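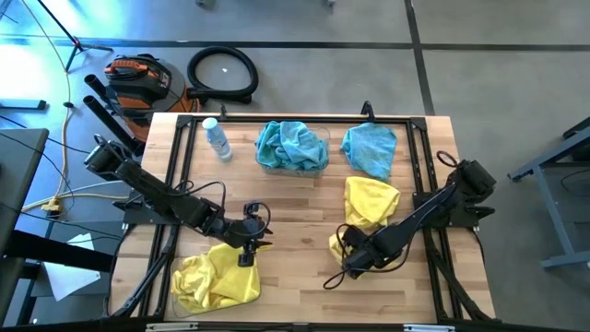 Two-arm cell, head camera view, cloth sorting task

Teleop and Data Collection > Cloth and soft stuff

Cloth sorting: keep the messy episodes or throw them out?

gjacobs_adams
Posted Thursday, August 5, 2021

Looking for opinions before I waste another week.

Setup is in the picture. Two arms facing each other over a butcher-block top, bins on the table, yellow cloths and blue cloths. The job is yellow in one bin, blue in the other. Leader arms for teleop, one operator drives both sides. We have 300 episodes so far, all of them the same task, and the first policy we trained is bad in a boring way. It goes to the right place, closes the gripper a little above the cloth, and lifts nothing. Then it carries the nothing to the bin and opens.

My question is about the episodes where the operator missed the first grab and had to go back. I have been deleting those. A coworker thinks I am deleting the only useful part. What do other people do?

Gerrit

ilorente
Your coworker is right. If every episode is a clean grab, the policy has never seen a closed gripper with no cloth in it, so it has no reason to go back down. Keep the misses as long as the operator recovers and finishes. Throw out the ones where they give up.

clothwrangler
Disagree, at least with keeping all of them. We kept everything on a towel task at Rurnthorpe and the policy learned to miss. It would go down, close on air, come up, go down again, and get it. Every time. It looked like a habit and it was one, because our newest operator did it on nearly every episode and she recorded the most data.

If you keep misses you need to know how many you have and who made them.

ilorente
That's an operator problem. Train the operator.

clothwrangler
Sure, but he already has 300 recorded. The operator who made them is not going back in time.

mimoza_l
Questions for the first poster.

How do you reset between episodes? Do you always drop the cloths in the same area? How high is your wrist camera, or are you only using the head view? I ask because closing too high is often a depth problem and has nothing to do with which episodes you kept. From one camera up top, a flat cloth and a bunched one don't look very different in height.

gjacobs_adams
Head view plus one camera per wrist. The wrist ones were off for the first part of the set. We had a USB hub that kept dropping out. So maybe a third of the episodes have black wrist frames.

Reset is by hand. The operator takes the cloths out and tosses them on the table.

mimoza_l
Then I would stop talking about misses until that is fixed. You trained on a set where the wrist view is black for a third of it. The model can learn to ignore those cameras and use the head view, and the head view is the one that can't tell it how high the cloth is. Take those episodes out, train again on what is left, and compare.

gjacobs_adams
That leaves me with not much.

mimoza_l
It leaves you with data that matches what the robot sees when it runs.

Kgomotso Baloyi
Agree with Mimoza on the wrist cameras. Separate point, looking at the picture. You have a yellow cloth on the right side and a blue one laid out pretty flat next to the bin with the teal cloth. Flat cloth is a different grab from bunched cloth. With bunched you can come in nearly anywhere and get a fold. With flat you have to push down and pinch, or catch an edge. If most of your resets end up bunched then the flat ones will fail and it will look just like what you describe, closing a little too high.

We write the starting state in the episode notes: flat, bunched, or hanging over something. Three choices, one key press before recording starts. It took an afternoon to add and I use it more than anything else in the notes.

gjacobs_adams
I like that. We have a notes field and all it ever says is "ok".

abraganca
Also, is that water bottle on the table always there? And the vacuum on the floor behind? If they are in all 300 episodes and then someone tidies up, you may see the success rate drop. Ours did when a chair got moved. I would either clear the table for every session or move things on purpose between sessions.

ilorente
The bottle is fine. A bit of clutter helps.

abraganca
Clutter helps if it changes. A bottle lying in the same corner for every episode is part of the table as far as the model knows. I am not saying it will break anything. I am saying find out before demo day.

clothwrangler
With Amândio on this one. Crop the head view down to the table if you can. The floor is a lot of pixels you don't need.

ilorente
Crop, yes. I still say leave the bottle.

dornus_tech
Different opinion on session length, in case it matters. We cap operators at 60 episodes a session and make them stop. After that the grabs get sloppy and they start rushing the release, so the cloth ends up half over the rim of the bin. If your success check is "cloth touches bin" you will never notice. What counts as done for you?

gjacobs_adams
Done is whenever the operator hits the pedal. So there's no real rule.

dornus_tech
Write one. Ours is cloth fully inside, gripper open and clear of the bin, then hold still for 3 seconds before the pedal. Without the hold the policy has no idea what finished looks like and keeps poking at the bin.

Kgomotso Baloyi
3 seconds is a long time at the end of every episode. We had a policy that learned to freeze halfway through. We use one second.

dornus_tech
Could be. Ours never froze, but our episodes are longer.

gjacobs_adams
OK, plan for now. Pull the episodes with black wrist frames. Add the flat/bunched/hanging key. One second hold. Keep recovered misses but tag them with the operator so I can train with and without. Resets will include at least 5 flat starts per session. I'll crop the head view and move the bottle between sessions, which should annoy both sides equally.

Will post numbers when the retrain is done. The machine is shared with the Clavcombe project so it may be a while.

mimoza_l
Replace the hub first.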